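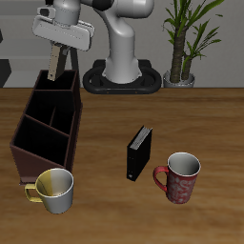
A reader in Prastness writes that the oil finish on her table went tacky after the second coat and asks whether she should sand it all off. She should not, at least at first. Tacky oil is nearly always oil that was left standing on the surface. Wipe it down with mineral spirits on a cotton rag, wait a day, and check again. If a fingernail still leaves a mark, repeat once. Sand only if the second wipe fails.

Her letter covers one of several points left out of the first version of this page, so the whole thing has been rewritten. It deals with wooden tabletops in daily use: desks, kitchen tables, and workbenches that have to look decent.

## Find out what finish you have

Put a drop of water on a spot near the back edge and leave it for ten minutes.

- Drop stays round, wood underneath does not change color: film finish (varnish, lacquer, polyurethane).
- Drop flattens and the wood darkens slightly: oil, or a film that has worn thin.
- Drop is gone: bare wood, or oil that needs renewing.

To separate lacquer from varnish, touch a hidden spot with a cotton swab dipped in lacquer thinner. Lacquer softens almost at once. Cured varnish may wrinkle or do nothing. Shellac softens with denatured alcohol. Test on the underside only if you are sure it was finished with the same product as the top. On factory tables it often was not.

## Daily cleaning

A damp cloth followed by a dry one is enough for most days. Wring the cloth until it no longer drips. Wipe with the grain. Dish soap is fine on a film finish at a few drops to a quart of warm water. On oil, use soap only for grease, and expect to re-oil sooner.

Do not use:

- ammonia cleaners on shellac or lacquer
- scouring powder on anything
- silicone sprays, if you ever plan to refinish

Silicone gets into the pores and causes small craters in the next coat. Removing it takes several changes of solvent and clean rags, and even then it may show up again under the brush. 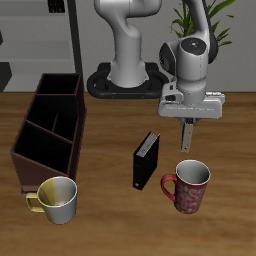
**Filed under: Rings, Heat Marks, and Stains**

White rings are moisture trapped in the finish. Black rings are moisture that has reached the wood. The two need different treatment, so look closely under a side light before starting.

For a white ring less than a few days old, leave it alone overnight. Many fade without help. If it remains, rub lightly with a cloth barely dampened with denatured alcohol, two or three passes, no stopping in one place. This works on lacquer but will take shellac straight off. On polyurethane, try a hair dryer on low, held a hand's width away and kept moving.

For a black ring, the finish over it has to come off. Strip or sand the area, then apply a saturated solution of oxalic acid in hot water. Wear gloves and eye protection. Let it dry, rinse twice with clean water, and let it dry again before deciding on a second application. Do not sand wood that still has dried crystals on it. The dust is harmful.

Ink responds to the acid in some cases and not in others. Ballpoint ink on a film finish can often be lifted with alcohol on a swab if it is caught early.

## Renewing an oil finish

Two thin coats a year are enough for a desk. A kitchen table may need more. The product used for the notes on this page was Molefe table oil, satin, but the method is the same for any wiping oil.

1. Clean the top and let it dry overnight.
2. Scuff with a gray abrasive pad, with the grain. Vacuum, then wipe.
3. Flood on the oil with a rag. Keep the surface wet for 15 minutes and add more where it goes dull.
4. Wipe everything off. Change rags when the first one drags.
5. Come back after an hour and wipe again. Open-pored woods bleed oil back out.
6. Wait a day before the second coat.

Allow up to 40 hours between coats in a cold or damp room. Spread used rags flat outdoors until stiff, or put them in a metal can full of water with a lid on it. Oily rags in a heap can catch fire on their own.

Oil the underside as well. A top sealed on one face takes up moisture unevenly and may cup.

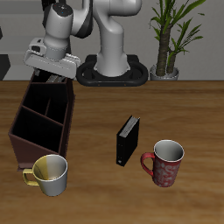 The end grain needs its own attention. It drinks two or three times what the face does, and if it is left short it will be the first part to turn gray. Go around the ends once before doing the face and again after.

## Pads, feet, and things that stay put

Anything that sits on a tabletop for months will leave a mark, either by scratching or by shading the wood from light. Cherry and walnut are the worst for shading. Move heavy items a few inches now and then, and more often during the first year.

Felt pads are good on film finishes. Replace them when grit gets into them, since gritty felt works like sandpaper. Clear rubber bumpers can soften lacquer over time and leave a sticky disk. Cork is safe on everything tested here. Manow sells cork sheet in 2 mm thickness with an adhesive back, and Clundbridge has the same thing without adhesive, to be fixed with white glue.

Sticky disks come off with mineral spirits and a plastic card. Keep the card nearly flat.

## Humidity

Hold the room steady if you can. In January, heated air pulls moisture out of the wood and a wide top can shrink enough to open a glue joint. Check the screws underneath: they should sit in slotted holes or clips so the top can move. If they are driven tight through round holes, lengthen the holes across the grain with a small round file, and put the screws back with washers.

Page revised September 1, 2023.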